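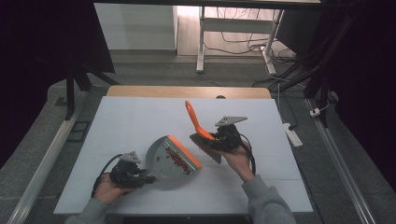
Dustpan, brush, beans.

Will old dried beans ever get soft?
Posted July 2020

I inherited a pantry, by which I mean my aunt moved to Olvera and left me everything she didn't want to carry. That includes several jars of dried beans with no dates on them. I soaked one batch overnight and simmered it for most of a Sunday, and they could still chip a tooth. Is there a trick, or are these now gravel?

clunside_cook

Baking soda. A quarter teaspoon per pound in the soaking water, then rinse. Leave out the tomatoes and vinegar until the beans are soft – acid keeps the skins tough. If your tap water is hard, that won't help either. Very old ones may stay gritty whatever you do, and then they're pie weights.

Murali Pisharody
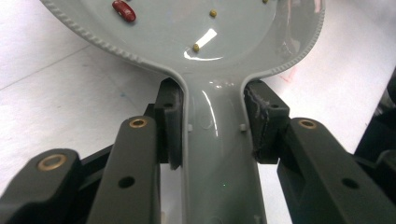
Mixed jars are a separate headache. A kidney bean wants a longer simmer than most of its neighbors, so you end up with mush and pebbles in one pot. Sort them first, on anything pale and shiny. With a dark red bean next to small yellowish-tan ones, as in the spoon rest there, even I can tell who's who. And boil kidney beans hard for ten minutes before you turn them down. Undercooked ones will make you sick.

Plilten372

just buy canned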